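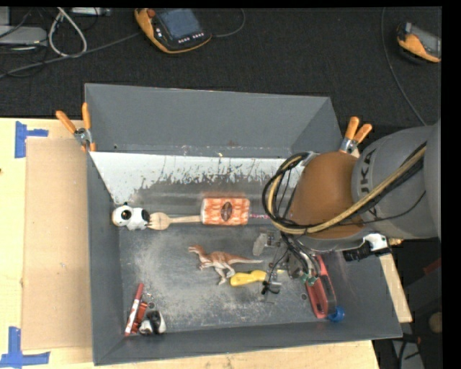 Who can bring old paint to the Stustel collection points? Every household in the town and in the villages along the river, without an appointment and without payment.

STUSTEL, July – The Flostar recycling service opens 14 new collection points for leftover paint this month. Residents can now hand in wall paint, wood stain and varnish close to their home, and the paint that is still good will be mixed and sold again at a low price.

Until now, people in Stustel had to drive to the main depot behind the freight station, which closes at 4 p.m. Many of them kept the cans in the cellar for years. In a survey which Flostar made last winter among its customers, the most frequent answer to the question why was simply that the depot is too far away.

"We have asked people to do the right thing and then we have made it difficult for them," said Svend Eyvindsson, director of Flostar. "A person who works until five could never come to us. With the new points this is changed, and I am very glad about it."

The collection points are located at hardware stores, two schools, the swimming hall and the parking lot of the Adeleke garden center. They are open from 8 a.m. until 7 p.m. The point at the swimming hall stays open one hour longer in the summer months.

Paint must be in its original can, with the lid closed and the label still readable. Each household may bring up to six cans per visit. Solvents, glue and spray cans are not accepted at the new points and must go to the main depot as before. Painting companies should also continue to use the depot, where they pay by weight.

The collected cans are brought to the Pliretti workshop on the east side of the town. There the staff open each can and check the paint for smell, lumps and mold. Good water-based paint is sorted by color, filtered and mixed in larger batches. Dried or spoiled paint goes to a licensed disposal plant.

The mixed paint is sold under the name Pliretti in white, sand, light gray and a green that changes a little from batch to batch. Flostar expects to sell 2,000 liters in the first year. Schools and sports clubs in the town can apply for free paint for their own rooms.

"The green is my favorite, although I cannot promise anyone the same green two times," said Danjuma Briggs, head of the workshop. "If you paint a big room, please buy enough at once. For small rooms and fences there is no problem."

The workshop is open for visitors on the first afternoon of the program, from 2 p.m. – coffee is served in the yard, and children can paint a birdhouse to take home. Registration is not necessary.

A list of all the addresses is available at the Stustel town hall and in every store that takes part. Questions from the press are answered by the Flostar office during normal working hours.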